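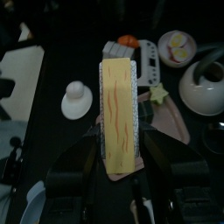
Toy omelet sushi on a pink tray.

Setting up the Nomier timer for star trails

I use mine on a Banier tripod, but any solid one will do!

1. Switch the camera to bulb mode and turn off the long exposure noise reduction (it leaves gaps in your trails, and I lost a whole April night to that).

2. Plug in the timer and hold SET until the screen blinks.

3. Enter 30 seconds for the exposure and one second for the gap.

4. Set the frame count. I go with 900 - plenty for a long, sweeping arc over the lake at Limcombe.

5. Press START and keep your hands off the tripod.

Note: if the counter still shows the last session's total (mine was stuck on 1495), hold CLEAR and go back to step 3.

Caution: don't unplug the timer while the red light is on. Amirul Ngau did that and had to reset everything from scratch.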